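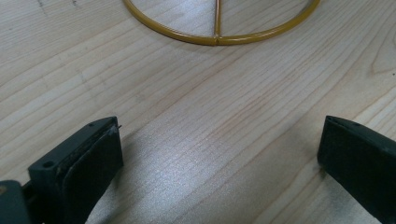

Right-hand gripper, jaws open, base ring of the stand ahead. Look at the rim of the left pad.

June 29, 2025, cap-on-stand task, Rimulbridge bench

Found a great one today! The right gripper kept reporting "closed on object" with nothing in it, and twice it let go of the cap halfway to the stand. I was all set to blame the Falard firmware. Els Van Hecke told me to stop reading logs and look at the pads, and she was right: the edges are worn, and the rubber drags on itself before the jaws really meet, so the motor current climbs early and the software calls it a grip.

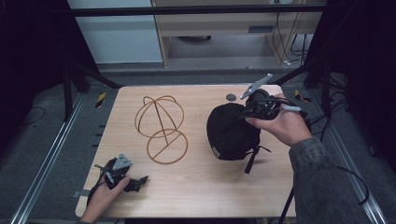

Photo: Henk Meijer

We went back through the session and 93 lifts are flagged good. I trust the ones where the finger gap and the current agree. The other lifts get relabeled by hand, sorry Henk.

The strap makes it worse, by the way. If a jaw catches the strap and misses the cloth, the current looks lovely right up to the drop.

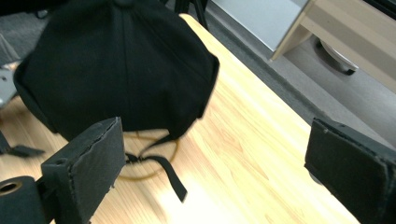
So for the next run I want the gap check in the code before anyone records anything, plus new pads from Geerts (3 on order, 2 to fit and a spare). Old pads go in a bag with the date on it, please don't bin them, I want to measure the wear!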